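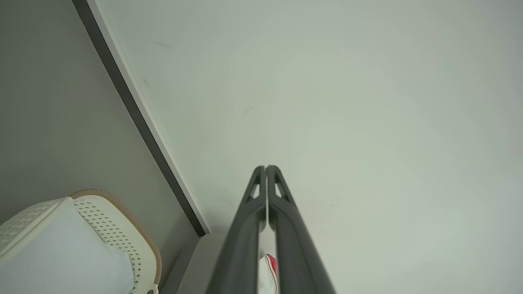
Clarkton
Room upkeep and finishes, Prasar workshop

10th October

Wall survey ahead of repainting. Long wall only, the stretch from the socket to the grey upholstered piece. The other walls wait until January.

Paint is sound, no flaking under the thumb. Marks sorted by type:

Scuffs. One short and dark. A darker diagonal one low on the left, near the socket. A patchy diagonal one fairly high on the right. Tried a damp sponge on the low one, 12 strokes, light pressure. Slight lift, then no further change.

Scratches. Thin curved one left of center, halfway down. Does not catch a fingernail. Primer should cover it without filler.

Smudges. Pale gray, mostly just above the trim. Sugar soap first. If they bleed through the test patch, use the Ishida stain block.

Trim to stay. Off-white, fine line along its face, narrow black strip beneath it. Mask the strip separately, 18 mm tape, and pull the tape before the second coat sets. Last time the edge tore and had to be cut back with a blade.

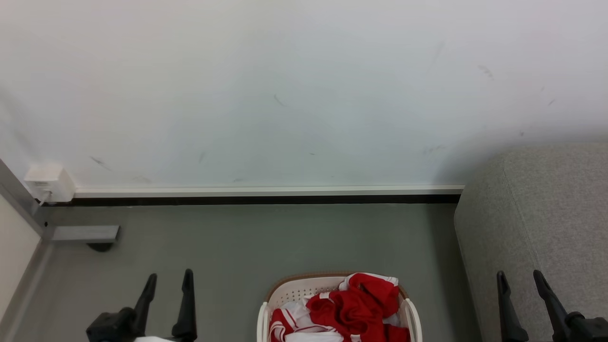 Long wall before washing, laundry basket with the red and white clothing in front.

Basket to be moved before sanding, clothing covered or out of the room. Furniture to come forward 300 mm so the roller clears the side. Check the wall behind it for more marks at that point.

Socket: plug out, supply off at the board, tape over the front. Cable to be kept off the floor during washing.

Sanding: 80 grit is too coarse for this finish, leaves lines under the topcoat. Order finer from Rudumden along with the tape.

Open: color match. Wall reads mostly white but shifts across its length under the present light. Take the sample from behind the furniture.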